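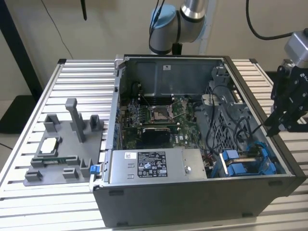 *Desktop tower on its side, panel off, processor socket empty.*

Myrtle Villanueva has saved bean seed for 29 years. Since February she has also run the Flendell seed library, which lends out packets from two card-catalog cabinets in the back of the old feed store on Numer Street. I talked with her while she sorted returns.

The library holds 537 varieties. Most are beans, tomatoes and lettuce, with a drawer of flowers and half a drawer of what she calls "squash I don't trust."

"People bring me squash seed from a garden with four kinds growing side by side," she said. "It crossed. I'll take it, but I write CROSSED on the envelope and let them decide."

Borrowing is simple. You take up to five packets in spring, grow them out, let a few plants go to seed and bring some back in the fall. There is no fee, and no fine if you return nothing. Last year, when she was still doing this from her garage, fewer than half the borrowers brought seed back.

"Rabbits, hail, somebody moved to Ohio. I don't chase anybody."
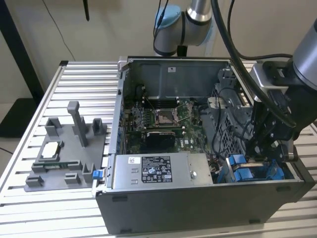
Beans are where she tells beginners to start. The flowers mostly pollinate themselves, the seed is big enough to handle, and the pods tell you when they're done. She leaves them on the vine until they rattle. If a frost is coming she pulls the whole plant and hangs it upside down in the shed.

Her own favorite is a brown pole bean named Cekia, which came to her in a coffee can from a neighbor. She grows 23 plants of it every year, all on one fence.

"I keep the best ones for seed and eat the rest," she said. "You have to be strict about that. Everybody wants to eat the best ones."

Tomatoes are more work. She squeezes the pulp into a jar with a little water, lets it sit for three days, then rinses it and spreads the seed on a plate. Paper towels are a mistake, she said — the seed sticks and you end up planting the towel.

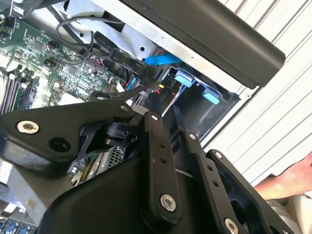

Mortimer Van Dusen does the germination tests. He rolls ten seeds in a damp cloth, keeps them warm and checks them after a week. Anything under six sprouts gets marked for sowing thick. Under three, it goes in the compost.

"He threw out my leeks," Villanueva said. "He was right to. Leek seed gets old fast."

The envelopes are coin size, bought from Ruiz-Ortega in a box of 3000. Each gets the variety, the year, the grower's first name and one line of notes. She would like longer notes.

"'Good' doesn't help me. Good in what soil? Did you water it?"
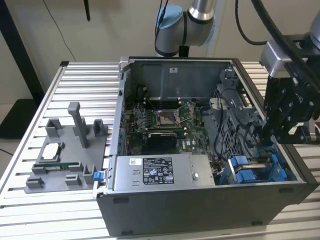

The gap she most wants to fill is corn. A proper planting needs a big block for pollination, well away from anyone else's corn, and no borrower so far has had the room. The drawer is already labeled and the dividers are in. It put me in mind of an opened-up desktop computer with its memory slots and graphics card all in place, and an empty processor socket in the middle of the board with the lever up. Villanueva's comparison was a henhouse with no hens.

She has asked two farmers east of town about a quarter acre. One said maybe.

The library is open mornings until noon through the end of planting season. Bring your own pencil.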